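Workshop notebook, Saturday, a little after nine

Kettle on, stove lit, and the glaze shelf finally dry enough to write about. I meant to put all this down last week while it was fresh, but the kiln kept me busy and then the bucket of Ekpo white got knocked over, so a few of the smaller details may have gone out with the mop water. Anyone who picks this up while I'm away should be able to follow it, I hope. If not, the test tiles are in the long tray under the window and they tell most of the story by themselves.

The question, for those who missed the grumbling over lunch, is why the white glaze keeps pulling back from the rims. It started in June with the first of the dinner plates for Wurkgate. The flats were lovely. The rims were lovely too, on the outside, but along the inside edge the glaze had crawled into little islands with bare clay between them, and you could feel it with a fingernail. I sold myself the idea that it was dust. We have plenty of dust. So I sponged the next batch twice, let them stand overnight under a sheet, and got exactly the same crawling in exactly the same place.

Then I blamed the Skarkarska clay, which was a bit unfair of me. It's a new body for us and it shrinks a little more than the old one, and I do still think it plays a part. But I made six plates in the old clay, glazed from the same bucket on the same afternoon, and four of them crawled as well. Less badly, I'll say that for them. Still, four out of six is nothing to be proud of, and I owe the Skarkarska people a more polite letter than the one I had started.

So on to the glaze itself. I weighed out a fresh batch, 503 grams dry, and split it into three jars with different amounts of water. Jar A was as thick as we've been using it, which is to say like heavy cream. Jar B was more like whole milk, and jar C was thin enough that I didn't expect anything from it. I dipped every tile for a slow count of three and hung them on the rack. You could see the trouble before they ever went near the kiln! Jar A had fine cracks all along the inside corner by the time I'd washed my hands, just where the glaze pools as it drains. Jar B had one hairline on one tile. Jar C had none at all, though it did look stingy.
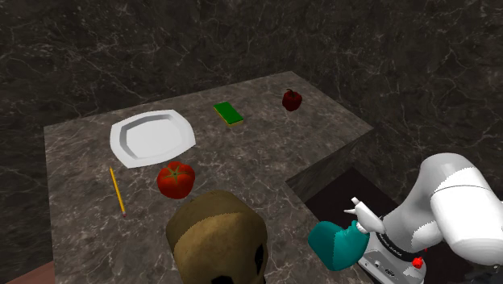
The bisque temperature is the other thing I wanted to look at, and I'm glad I did. Our lower shelf runs cooler than the upper one, we've all known that for years and worked around it by putting the mugs down there. What I hadn't thought through is that the plates have been going on the lower shelf since we bought the wider setters. Softer bisque drinks more water, more water drawn in means a thicker coat, and a thicker coat in a tight corner cracks as it dries. I put two plates from each shelf through jar B, and the upper pair came out clean. One of the lower pair had a crawl the size of a lentil, right in the corner.

I also tried warming the plates to 90 degrees (Fahrenheit, and only by leaving them on the rack over the stove) before dipping. I'd read somewhere that it helps. It made them dry very fast and I couldn't see any other difference, so I wouldn't bother.

The Favumeo gum is worth a few lines. I stirred a small spoonful into what was left of jar A, and it did hold the coat together in the corner, no cracks at all. But it takes ages to dry, the drips run down the back and set hard, and after a few days in the jar it began to smell like a pond. I've thrown the rest of that jar out and scrubbed the lid. If we ever have to use gum, mix it the same morning and not before.

For the next firing, then. Plates on the upper shelf, mugs below. Water the big bucket down to the jar B thickness - my old milk jug test is good enough, it should coat a dry finger and still show the nail. Run a soft brush once around the inside corner as soon as the shine goes off, and rub down any hairlines with a fingertip before loading. Please write down which shelf each plate came from, on the foot, in pencil won't do as it burns away, so use the iron wash.

Wurkgate have asked for 152 pieces in all and we have up to 200 blanks if I count the slightly warped ones, so there's room for a few more losses, though I'd like to keep the warped ones for the seconds table. Still to do: sieve the big bucket, order cones, and find out who has the good sponge.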